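Amum pick-and-place fault, speaker notes, part 2 of the talk

Start with the numbers. 696 cycles logged in March, 9 stops, 4 of them with no error code. Only the 4 matter for this section.

In each, the controller reported the fingers closed at the preset width while they were still open. The arm then went on to the place move. Task is pepper to dish, gripper starting high over the table.
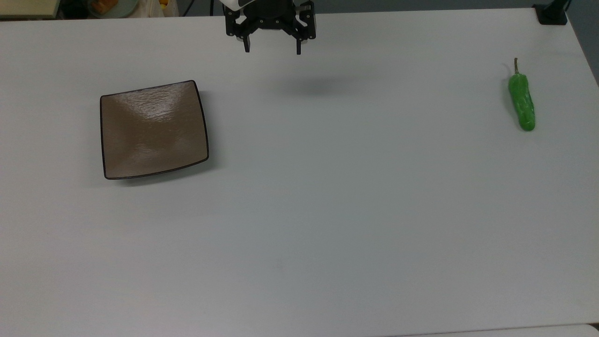
Rami Nimri objected in review that a false close is a nuisance fault and should not be ranked as a safety matter. Answer: the same signal releases the speed limit – a false close means full travel speed with a hand possibly near the table.

Cause: stale width value after a dropped packet. Fix: timestamp check, reject anything old, hold the arm. Pause for questions on the hold.

Next slide, Guson test plan.

We use cookies to remember your settings. Accept / Decline

Related
Baidoo wrist cable wear
Stop categories, short notes

Contact Dridotness | Back to top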